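Robotics clubs should do chores

14 September 2020

Every fall the same fight. The competition kids want arena games, balls in hoops, robots shoving each other off a mat. And every fall I say the same thing and get outvoted. So I'm writing it down.

Give them a sink.

I mean it. A cup, a sponge, a faucet handle. Our Navodeo entry last year took 264 hours of student time and what it did was throw foam rings. It threw them well! Then the season ended and the thing went in a closet with the other ones. Ask any of the students what they learned and you hear about the drivetrain. Fine, drivetrains matter. But a wet sponge is a harder problem than a foam ring and everyone in that room has picked one up.

The Kiro project is the first one in years that gets this right, I think. Students do the task themselves, gripper in hand, over and over, and the recordings are the work. 182 good runs by the time I last asked, target is 600 before October. Slow going. Some of them hate it. A few got hooked on the boring part, which is where to put your wrist befor you reach, and you can't teach that from a slide.

Sinks, grippers and students at work on Kiro:
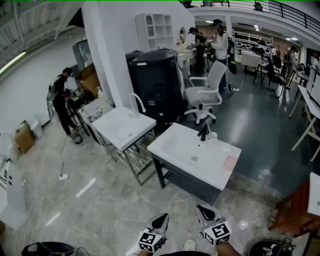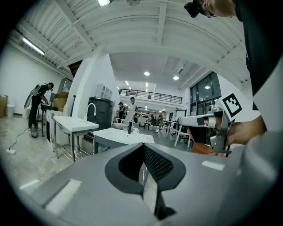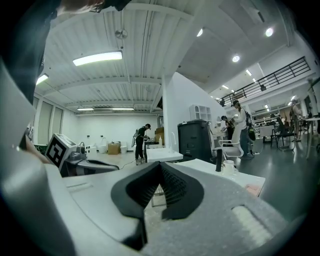 The objection I get most is that it doesn't look good at an open house. No crowd, no buzzer, no trophy. True. Parents clap for the ring thrower. The Allmont people told us flat out they'd sponsor a match but not "housework", and Smadi never wrote back at all.

I'd still take it over the arena. 6 students stayed on over the summer for this, unpaid, no points, and the year before we couldn't get that many to stay and sweep up after a match. Maybe that's luck. One good group can fool you, I know that.

But the budget vote is coming and the mat is up for replacment again. Skip the mat. Buy another faucet and a box of sponges, and let the kids who want a buzzer bring their own.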